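The Intake Table at Hallora

Item 732 came out of the box with two cloths and no label. It went on the blue table.

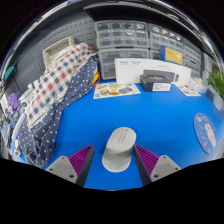
Gopinath Rodrigues said it was a doorstop, and that he had entered it as a doorstop.

The clerk checked the sheet. Under Function he had written "doorstop", under Condition "fair", and under Markings "yes". The form required the markings to be copied out. She told him so.

"They're small," he said.

"They run in a column. Start at one end."

"Which end?"

The handbook did not cover this. It dealt with clocks, kettles and anything by Lillmont, whose goods carried a number on the base. It allowed 8 minutes per item. Items over that limit went to the Kotian shelf, where they stayed until January and were then sold by weight.

She read the donor's letter again. It was dated 23 May 2025 and ran to four lines. The house had been cleared. The cloths, one checked and one with dots, had been wrapped round the pale object for as long as the writer could remember. His mother had kept it by her bed. He did not know what it did. He asked that the three be kept together if the rules permitted.

The rules did not permit. Textiles went to Flata, on the second floor, at a flat rate of 50 pence a piece. Hard goods stayed downstairs.

"You could call the cloths packaging," Gopinath said.

She looked up section nine. Packaging was defined as any material received around an item and not separately described by the donor. The donor had described them, though only by pattern. He had given no dimensions.

"A description without dimensions is incomplete," she said.

"So they're not described."

"Not for the purposes of section nine."

She struck out "doorstop" and wrote "bedside object, function not established". In the next column she wrote "with packaging". The fee for a mixed item was 90 pence. She put the coins in the tin herself and entered the donor as paid.

Gopinath turned the form round and began on the markings, from the top. He had used seven of his minutes. She moved the clock to the other side of the ledger, where it faced the wall, and opened the next box.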